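Cahier d'atelier, mercredi 27 décembre 2023
Sujet : relecture de la consigne « travail à proximité » (version Wurnholm), poste bureau

Relu la consigne d'un bout à l'autre ce matin, avec le poste sous les yeux. 15 pages. J'en garderais trois, et encore, en les réécrivant.

Ce qui me gêne depuis le début : le texte vient d'une cellule fermée. On a remplacé « cellule » par « espace partagé » et laissé le reste. La cordelette rouge est donc devenue la « limite de zone ». Très bien, mais une limite pour qui ? Elle prévient le passant. Pour la personne qui travaille au bureau avec le robot, elle ne règle rien, et c'est celle-là qui a des doigts et un visage à portée.

§ 2, distance. « L'opérateur se tient hors de l'enveloppe des bras lorsque ceux-ci sont sous tension. » Appliqué à la lettre, on ne peut pas se servir de l'ordinateur portable ni passer un objet. Tout le monde signe cette phrase et tout le monde la contredit dans l'heure. Une règle que le travail oblige à enfreindre apprend surtout à ne pas lire les autres.

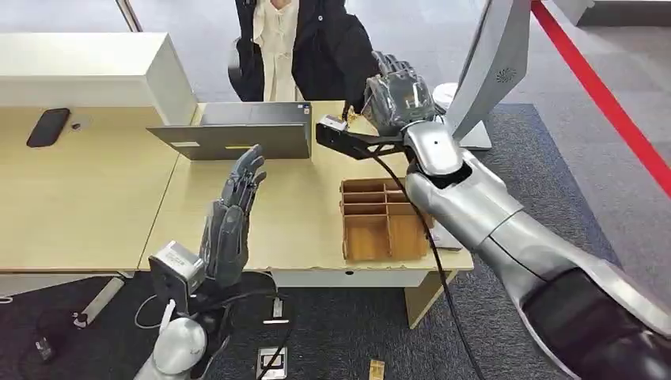 Areti propose de distinguer deux états : bras tenus (couple présent, aucune commande) et bras commandés. On pourrait s'approcher dans le premier, jamais dans le second. Je suis d'accord sur le principe. Je demande seulement comment on sait, debout devant le bureau, dans lequel des deux on se trouve. Un voyant sur l'écran de supervision ne compte pas si l'écran est tourné de l'autre côté. À voix haute, alors ? Iraklis dit que oui, annonce et réponse, comme pour une manœuvre de levage. Ça me paraît moins bête que le voyant.

§ 3, vitesse. La limite au poignet est donnée à 120 mm/s pour l'approche. Chiffre repris du dossier Torkow sans un mot sur la façon dont il a été obtenu. Torkow avait une pince à deux mors ; nous avons des mains articulées, et le bout d'un doigt qui s'ouvre va plus vite que le poignet. Personne n'a mesuré au bout du doigt. Tant que ce n'est pas fait, j'écris « valeur provisoire » à côté et je refuse qu'on l'enlève.

§ 4, câbles. Rien. Le mot n'apparaît pas. Ceux des poignets descendent vers le sol. À ajouter : cheminement fixé, contrôle à la main avant chaque série, prises de sol dégagées.

§ 5, visage et tête. Une ligne : « éviter la proximité du visage ». Éviter n'est pas une consigne. Mahnaz veut une hauteur maximale au-dessus du plateau ; moi je préférerais une interdiction de se pencher, parce que la hauteur ne protège pas quelqu'un qui se baisse pour regarder un doigt de près. On mettra les deux et on verra laquelle tient.
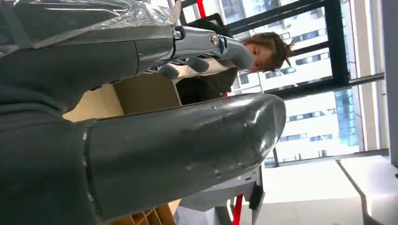

Doigt tendu juste devant un visage ; film plastique froissé sur le bras. Cas à citer au § 5.

Le film, justement. La consigne demande des « surfaces propres et lisibles ». Un film transparent qui fait des plis, est-ce lisible ? Il renvoie la lumière, il cache un peu la coque et il peut se prendre dans une articulation. Panagiotis répond qu'il protège des rayures. Possible. Je veux une ligne qui dise : film autorisé ou non, sur quels segments, fixé comment. Sans cette ligne chacun décidera selon son humeur.

Même remarque pour les cartons ouverts sous les bras. Le § 6 traite du rangement en fin de journée, pas pendant.

§ 7, passage d'objets. C'est la partie la plus creuse. Elle suppose un objet, une main humaine, une main robot. Or on a vite deux objets, l'un chez le robot et l'autre chez la personne, avec le casier en bois entre les deux ou au-dessus.

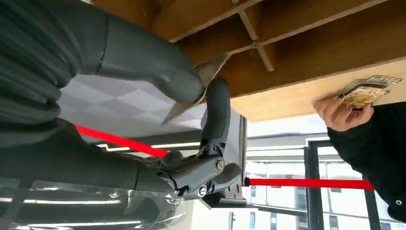
Pièce claire et pointue entre deux doigts du robot, blister tenu à la main contre le dessous du bois. Le § 7 ne prévoit pas ce cas.

Proposition pour le § 7 : rien de pointu dans la main du robot tant qu'une main humaine est du même côté du casier. Ilaria objecte que « pointu » se discute. Oui, qu'on le discute, au moins on aura parlé.

Tsakiris nous a envoyé en août un tableau de 1000 cycles « sans incident ». Je redemande la définition d'incident. Un contact sans douleur en est-il un ? Un arrêt demandé par l'opérateur ? Dans le journal Darken, les deux tombent dans « pause ». Avec ce classement-là je peux avoir zéro incident moi aussi.

À faire :
Areti : réécrire le § 2 avec les deux états et la formule d'annonce.
Iraklis : mesure de vitesse en bout de doigt, ouverture et fermeture, les deux mains.
Panagiotis : une demi-page sur le film, pour ou contre, mais écrite.
Moi : § 4 et § 7, et relancer Tsakiris.
La version Wurnholm reste affichée en attendant, barrée au § 3.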